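Speaker notes: Wearing Stuff Out
Salville library evening talk, October. Doors 6:30, I start at 7.

Opening
Hi everybody, thanks for coming out, grab a cookie before the people in the back row get them all. Wait for the chairs to stop scraping.

I'm going to talk about walking. More exactly, I'm going to talk about what happened when I stopped driving to places in town and started walking to them, and kept a little log of it on the back of the calendar. I'm no athlete! I got a C in gym. Pause here, somebody usually laughs.

The number on the first slide is 2,253. That's my miles, start to finish, all of them inside the town limits or on the river path out to Mavera. I did the whole thing four miles at a time, mostly before breakfast, and I still can't do a push-up.

How it started
Tell the car story, but keep it short this time. The transmission went, the shop wanted way too much, and I figured I'd walk to work for a week while I thought it over. The week got away from me. (If the crowd is warm, add the bit about the goose. If they look tired, skip the goose.)

Things I noticed on foot
There are 17 benches between my front door and the Dovier bakery, and I have opinions on every single one. The best is the low one by the old pump house, morning sun, back support, no pigeons. The worst is the metal one outside the bank, and in January it'll take the feeling right out of your legs.

Also people wave. I'd lived on my street for years and hardly knew a soul, and now I can't get to the corner without hearing about somebody's knee. Ask the room: who here knows the name of the dog three doors down? Show of hands.

Mention the hill on Verschueren Street. Everybody local will groan. Let them groan, it's a good moment. My trick is to go up it slower than feels polite and never look at the top.

The money part
Go fast here, folks glaze over. I put the gas money in a coffee can and by spring I had 400 dollars in it. I spent it on a really good raincoat and a dinner out, and I'd do the same again tomorrow. Don't get into the insurance thing unless asked.

Weather
Rain is fine. Wind is not fine. Snow is lovely for the first half hour. Do the ice walk demonstration, feet flat, little penguin steps, hands OUT of your pockets. Please move the mic cord first, remember last year.

What goes on your feet
This is the question I get the most. Take it slowly. My main point is that you don't need a special shoe to start. Begin with a pair that already fits, go around the block, and see what your heels have to say about it. Blisters mean stop and change something. 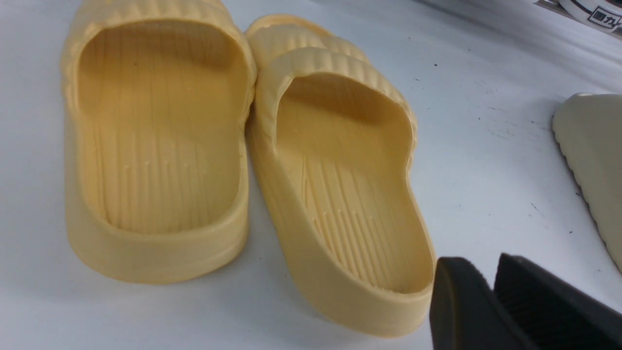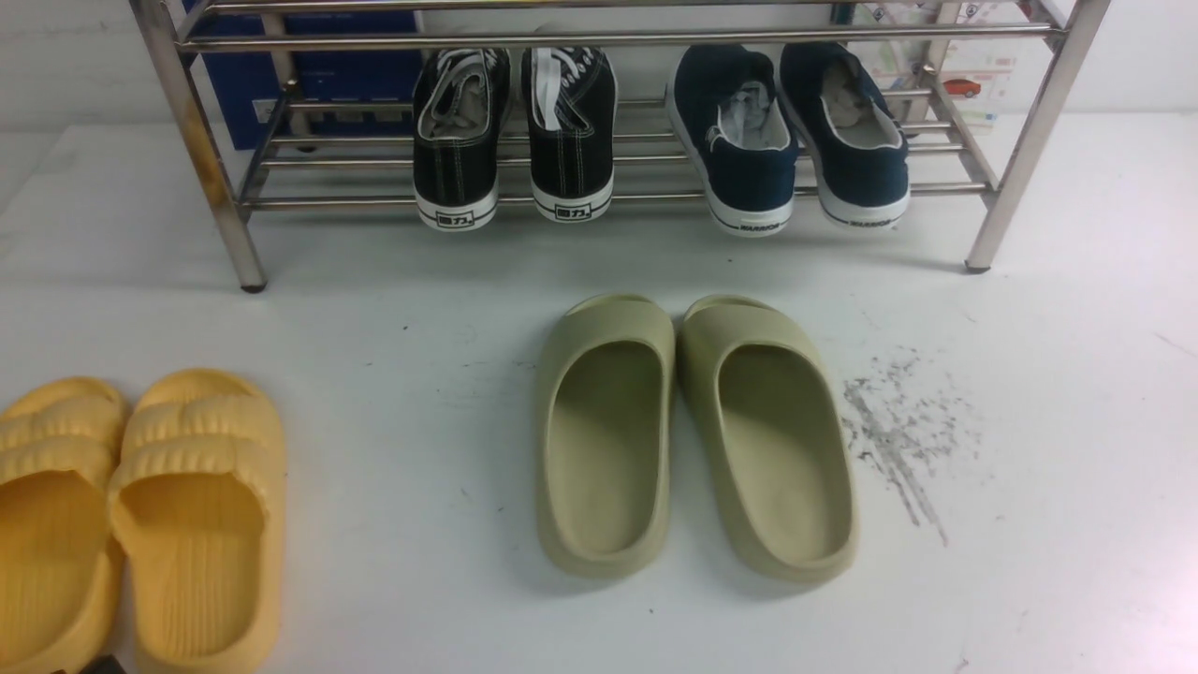
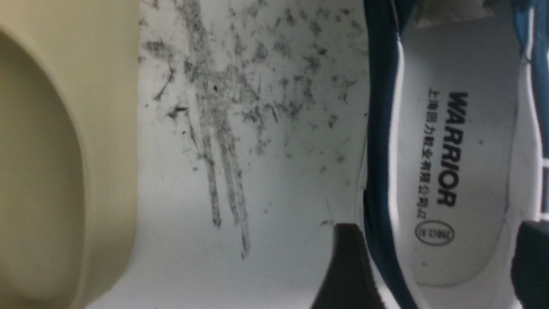
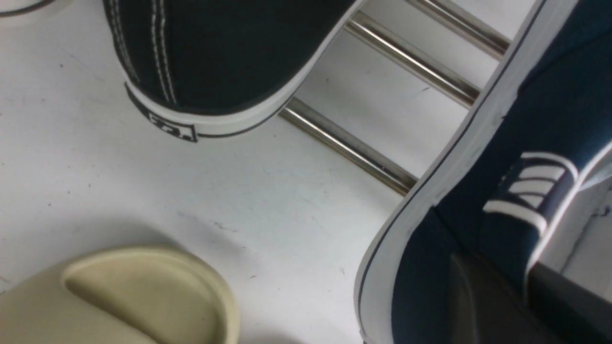 Getting started, the handout
Pass the sheets down both sides of the room. Read the first part out loud and let them take the rest home.
Pick one errand you already do and walk it. Just the one!
Leave ten minutes early so you aren't rushing and hating it.
Carry less than you think. My bag has keys, a snack, tissues and a folded-up hat.
Tell someone where you're going if you're headed out on the river path, the phone signal drops past the second bridge.
Write it down somewhere. I like a calendar, my sister uses an app, whatever gets it down on the day.

Questions
Likely ones: do I listen to music (no, I like hearing the bikes come up behind me), what about dogs off the leash (stand still, talk low, keep going once they lose interest), did I ever get the car fixed (yes, it's in the driveway, it's got leaves on it).

If it goes quiet, ask them for their favorite bench.

Close by 8. Sign-up sheet for the group walk is on the table by the door, we meet at the pump house at 9 in the morning and go as far as the bakery.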